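4. Property Claims After Transfer

4.1 Source of the records

The claims discussed in this section come from the property office at Staditz, a medium-security state facility with one reception unit and one small infirmary. When a person in custody is moved, whether to another housing unit, to segregation, to the infirmary or to a different facility, an officer packs what is in the cell and fills out an inventory sheet. If something is missing or damaged when the property is handed back, the person may file a claim. The property office keeps the claim, the inventory sheet and the decision together in one folder.

We read 1605 claims. Each was coded by the kind of move that came before it, the kind of item named, and the outcome. A claim that named several items was coded by the first item listed. Of the full set, 887 followed a move inside the facility and 691 followed a transfer to or from another facility. The remaining 27 could not be matched to any move, mostly through a missing or unreadable inventory sheet, and they are left out of the comparisons below.

We also interviewed 20 members of staff who had packed or released property. Notes were taken by hand, as recorders are not allowed past the front gate.

4.2 Moves inside the facility

Internal moves are short in distance but often happen with little warning. An officer who responds to a fight or a medical call may come back to the unit two hours later and find that the cell still has to be packed before count. Several officers told us that in these cases they bag the property first and write the sheet afterward, sometimes from memory. The written rule at Staditz calls for the sheet to be filled out at the cell door, item by item, with a second officer signing.

The second signature was the weakest part of the record. Where it was present, it was often in the same ink and at the same time as the first, and on a few sheets it had been added in the property room. Officers did not hide this. One said that on nights there is one person on the tier, and that a second signature means calling someone off another post.

Food bought from the commissary was a common source of dispute. The sheet has a single line for it, so an officer may write "commissary, one bag" for anything from a few packets of noodles to a full month's order. When the bag comes back lighter there is no way to settle the claim from the paper. Reviewers at Staditz have tended to deny these claims, and the denial letter says only that the loss was not shown.

Containers present a related problem. The sheet asks for a count of items, but it does not say whether a box and its contents are one item or several, or whether a closed container has to be opened before it is listed (see Figure 3).

Figure 3. Open rectangular box and a lidded cylindrical container on a round table.
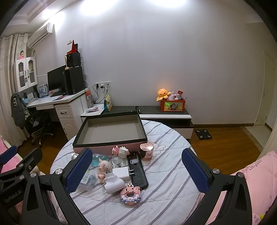 Page last changed: August, 4:20 p.m.

Practice on this point differed from one shift to the next. Day officers said they open every container and list what is inside. Evening officers were more likely to write the container down by itself and seal the bag. Both groups believed they were following the rule, and the rule as written supports either reading.

4.3 Transfers between facilities

Transfers are planned further ahead, and the inventory sheets are better. They are typed more often than not, and the person being moved has usually signed them. The trouble comes later. Property travels on a separate truck from the people it belongs to and may sit at a transfer hub before it goes on. No sheet is filled out at the hub. If a bag arrives torn, the receiving facility notes the damage and sends the claim back to the sending one, which replies that the bag was whole when it left.

We found claims that had gone back and forth in this way three or four times before a decision was made. By then the person had sometimes been moved again. In some folders the last page is a returned envelope.

Legal papers should be treated apart from the rest. A missing radio can be paid for, but a missing set of trial transcripts may affect a filing deadline, and the claim form has no box to mark a claim as urgent. Staff in the property office had started to put a colored tab on these folders - a local habit, not written anywhere - and they tried to answer them first.

4.4 Earlier work and limits

Cisneros, in an unpublished report on the Zornstead reception center, looked at claims before and after the center moved to the Fetex bag seal. Crescencio Cisneros shared the coding sheet from that study with us, and our item categories follow it closely. We added one for religious items, which the earlier sheet had grouped with clothing.

The records show only losses that were reported. Several officers thought that people close to release do not bother to file, and we have no means of checking this.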